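Wiltholm tabletop set: recording rules

Version of 19th June. Maintained by Remedios Montes. Questions on labels go to Valeriano Paredes.

Scope
Bimanual tabletop episodes, two trays per station. The release holds 2961 episodes, of which 273 are held out for testing. Another 47 failed review and are listed in rejected.txt -- do not train on them.

Station rules
Trays stay inside the table area for the full episode. If a tray is pushed over the table edge, stop and mark the episode "void".
Both grippers start open. An episode that starts with a closed gripper is rejected.
Check the status light on each wrist before recording.
Cables must not cross a tray.
One operator per episode. Handover in the middle of an episode is not allowed.

Labels
Name objects by color and plain type ("green button"). If the type is unclear, use "object" plus color. Do not guess contents or brand.
Tray names are by color, never by side. Joketti files from before version 6 use left/right and have to be converted with the script in tools/.

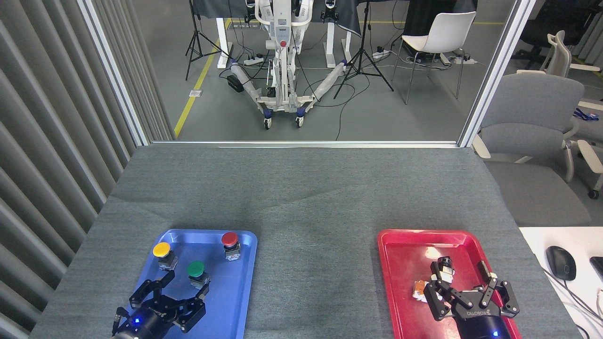 Fig. 1. Blue tray with yellow, red and green push buttons; red tray at right. Both grippers open.

Known issues
Background is not masked. Furniture and floor cables may show through the glass behind the table.
Timestamps from the Alcaraz station drift by about 6 ms. A fix is planned for July.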